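### 3.2 What families leave in

I read 400 death notices for this part, all from the Gidine archive, and I'd expected the clergy ones to be the stiffest of the lot. They weren't! Mared Ellis and I kept finding hobbies, pets and favourite snacks tucked in after the church posts (Figure 1).
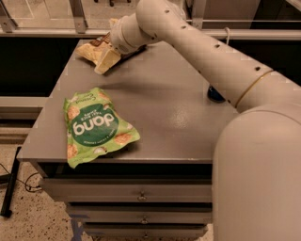

**Figure 1.** A bag of Dang Thai rice chips.

### 3.3 Length

Notices for ministers ran longer — 6 lines more at the median — and most of that went on places served. I haven't tried to split this by decade yet.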